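Grurkon brings its light wood tables to Skirkasham

Skirkasham, 10 September 2026 – The furniture maker Grurkon presents its new line of work tables, named Boonchu, at the showroom in Skirkasham. The tables have a light color and a fine grain, which is left easy to see.

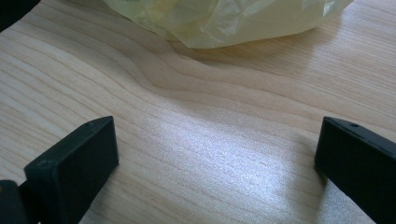 Each top is checked by hand before it leaves the workshop in Drirstead. The line has 6 sizes, and the first series is 800 tables. Grurkon plans to make 2,000 until the end of next year.

The company chose a soft shine for the surface – it catches the daylight, but the lines of the wood stay clear in most of the top.
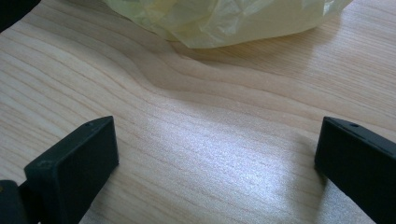 One early customer told the company that she had wanted a table for packing and for homework, and that she now puts her shopping bags on it every evening without a cloth under them.

Delivery in the region starts in December and takes 2 weeks from the order. Visitors can compare all sizes in the showroom.
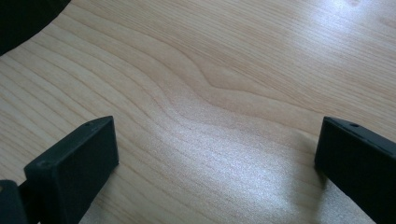

Wavy grain in a light wooden table top.

Price lists are available from Grurkon, Skirkasham, on request.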